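Community News | Gardens & Green Spaces
January
By the Jekville Community Desk

The Jekville Parks Department will expand its indoor plant lending program this spring, following approval of a second year of funding by the town council.

Under the program, households, classrooms and senior residences may borrow potted plants from the Siddiqui Center for a period of 12 weeks at no charge. The department recorded 766 loans during the first year. Borrowers receive a care sheet with each plant and may renew a loan once.

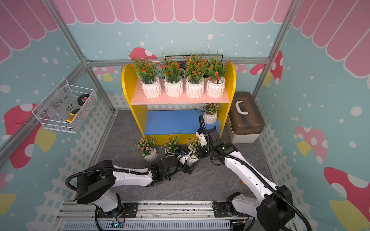 Potted plants on a yellow shelving unit, with mushrooms and a picket fence on the surrounding walls.

The new funding will add 26 varieties to the collection, most of them suited to low light. It will also allow the Siddiqui Center to remain open until 7 p.m. on two evenings each month for pickups and returns. Potting soil will continue to be supplied by Jellar, a local garden wholesaler.

Residents of the Stido neighborhood, who currently travel across town to return plants, will be able to use a drop-off point at the Stido branch library beginning in April. Plants left there must be labeled with the borrower's card number.

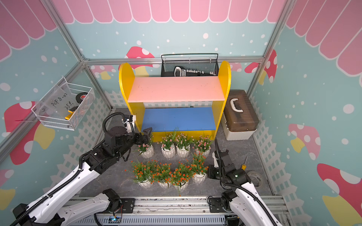

Painted mushrooms and a pink scalloped awning decorate the walls.

Applications for the spring lending period open in February. Forms are available at the Siddiqui Center front desk and at both branch libraries. Schools requesting more than 12 plants should contact the Parks Department in advance.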